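About Turkik

Turkik develops and tests methods for training manipulation policies in simulation. We are a small research company with one office and one test hall, both in Flardale. We don't build robots. We write the software that generates practice environments, the code that trains policies in them, and the measurement procedures that tell us how much of the training carries over to a physical arm.

What we work on

Our main line of research is clutter sampling. A policy that has learned to pick up a bottle from a bare table will often fail when the same bottle stands next to something else, or in front of a chair back of a similar colour. The usual remedy is to scatter objects at random over every surface. This gives variety, but much of it is of little use: objects end up spread evenly, with gaps between them that are easy to reach through, and the policy sees few of the arrangements that cause trouble later.

The method we use is called Toko. It places objects in stages. The first stage chooses a room and its furniture. The second chooses supporting surfaces, including ones a person might use without thinking, such as the seat of a stool. The third places objects on those surfaces, one at a time, and scores each placement by how much it changes the set of grasps available for the objects already there. Placements that change nothing are kept at a low rate. Placements that remove some grasps but leave at least one are kept at a high rate. Placements that remove all of them are rejected, unless the task allows the obstructing object to be moved first.

The scoring step is the expensive part. Early versions checked every candidate placement with a full motion planner and took longer to build a room than to train on it. The current version uses a coarse reachability table, computed once for each arm and mounting height, and calls the planner only when the table gives an unclear answer.

Toko does not try to make rooms look real. Textures are low in detail, lighting is even, and small parts may look soft or blocky at the resolution we train on. We render at the lowest setting at which a trained policy still tells the object classes apart. Higher settings have been tried at intervals and have not so far justified the rendering time for the tasks we study. We expect this to change for tasks that depend on fine print or surface texture, and we don't claim that the result holds for those.

How we evaluate

Each release of Toko is used to generate 3,000 rooms. Policies are trained on these and then tested on a separate set of 79 arrangements, which were laid out by hand and are never used in training. The same 79 arrangements exist in simulation and as printed layout sheets, so that they can be set up in the test hall with physical objects. Positions are marked from the table corner. The person setting up a layout does not know which policy is about to be run.

We record four things for each attempt: whether the target object was grasped, whether any other object was knocked over or pushed off its surface, how long the attempt took, and whether the arm stopped of its own accord. An attempt in which the target is grasped and a neighbouring object falls is counted as a failure. Some groups report such attempts as successes, and this should be kept in mind when our figures are set beside theirs.

Transparent objects are reported separately. Clear bottles and glasses remain the weakest class for every policy we have trained, both in simulation and in the hall. Depth readings on them are poor on the physical side, and on the simulated side our depth model is too kind to them. A noise model fitted to recorded sensor data closed part of the gap in the June release. Two problems remain open: clear objects seen against pale walls, and clear objects standing behind other clear objects.

Thin dark objects on dark surfaces come next in order of difficulty. These are mostly missed at the detection stage, before any grasp is planned, and changes to placement sampling have had little effect on them.

What we publish

Method notes, the layout sheets and the full attempt logs are released with each version, including the logs of runs that went badly. The placement code is open. The reachability tables are supplied for the two arms we keep in the hall, and the tool that computes them can be pointed at any arm with a standard kinematic description. Furniture and object models are released where the licence allows, and replaced by plain stand-ins of the same outer dimensions where it doesn't.

Version notes state which earlier results can be compared with the new ones. When the scoring rule changes, the older policies are retrained and run again before any comparison is printed.

Who we work with

Turkik is funded by contract research and by a long-running agreement with Nieminen, a maker of handling equipment for commercial kitchens. Nieminen sets some of the tasks, chiefly clearing and sorting, and has no say in the evaluation procedure or in what is published. Contract work is kept in a separate code base. Improvements of general use are moved across to the open release once the client has agreed in writing.

We take on placement students with a background in robotics, computer graphics or statistics. Students work on one question for the whole of their stay and write it up as a method note. Previous topics include sampling for stacked plates, the effect of chair position on approach direction, and the use of upper surfaces such as low cabinets as distractor areas.

Visits and enquiries

The test hall can be visited by arrangement. Visitors who would like to bring their own policy should send the interface files in advance and allow a full day, as every policy is run on the simulated arrangements before it is given control of an arm. Layout sheets can be requested from the office in Flardale and are posted without charge to schools and universities.

Page last revised 25 February 2025.
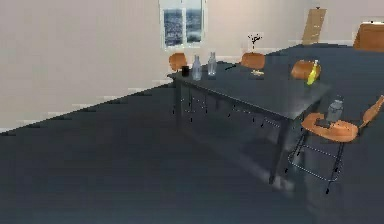
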